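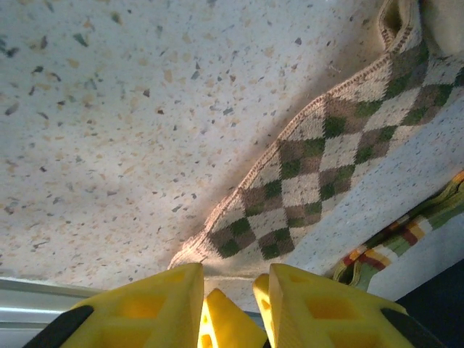
Gutley Robotics Lab: Notes for the Sock Unit
Lino Farina

Hi all! These are my notes from the lectures plus the bits I kept repeating at the benches, typed up so you can read them before your next slot. They're long. Skim the parts you already know, but please read the section on grip before you touch anything.

Why we do socks

I've run this course with blocks, with cups and with plastic bolts, and cloth beats them all for teaching. A block stays the shape it was when you picked it up. A sock has a new shape every time you let go of it, so the position you carefully saved a minute ago is useless now. You can't write a list of coordinates and go for coffee (I know two teams tried!).

It also makes you think about your own hands. Before the first session, pick up a sock at home with one finger and your thumb and go slowly. Most of you will find you slide along the cloth until you reach an edge, and only then pinch. We want the arms to do something like that.

Grip

A few things I want in your heads:

Go for an edge or a fold if you can find one. Flat knit in the middle of a sock gives the fingertips very little to bite on, and they tend to skate over it.

Come in low and slow. The board is hard and the fingers are plastic. If you hear a click, you're too low, so back off and reset your height.

Once you've got hold, stop and look at the wrist camera before you lift. I mean it, take a whole breath. The wrist view is ugly and half of it is gripper, but it's the only one that tells you what is between the fingers. 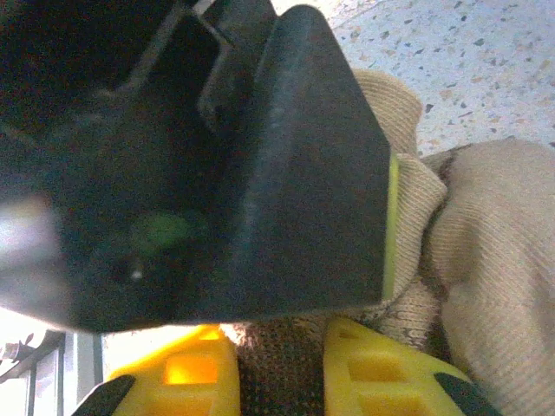 Wrist view: dark brown knit between the two yellow fingers, beige knit off to the right.

Look at where the two colors come close together at the bottom of that view. When cloth is bunched up like this, it's very easy to believe you have one layer when you have two, or to tug one piece and drag its neighbor along. If you can't tell from the wrist, check the overhead view as well. If you still can't tell, open up and go again. A second try costs you nothing in the practice runs.

Two arms, one table

Both arms ride on the same rail and both can reach the middle, which is handy for stretching cloth and a pain for everything else. My rule is that one person calls the moves out loud. "Left in. Left closed. Right in." It feels silly for the first ten minutes and then you'll miss it when your partner forgets.

Keep the forearms in mind too, please. Everyone watches the fingertips, and the long white link behind them is the part that sweeps things over.

Working through a run

1. Home both arms and check that the cables move freely. Say "clear" before you power the motors.

2. Bring the grippers together over the middle of the table, slowly, and watch the overhead view the whole way in. 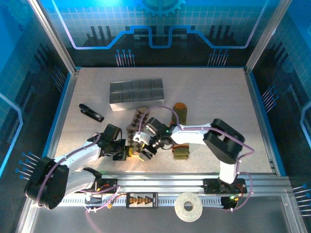
3. Take hold with one arm first. The other one waits, open, until the caller says so.

4. Make your move, set the cloth down, open, and lift straight up before you go sideways.

5. Save the run under your team name (Tatow, Santoro or Faklow) and write one line on how it went. "Bad" is fine as long as you say bad how.

What to hand in

By the end of January I'd like 80 saved runs per team, including the failures. Don't tidy them! Last year's folder had 1409 runs in it, and the messy ones were the most fun to go through in class. Along with the runs, send me a write-up of no more than 2000 words. Tell me what you changed between your early runs and your late ones, and what made you change it.

The lab is open until 8 in the evening. If the door is shut, knock hard, I'm probably at the back with the compressor on.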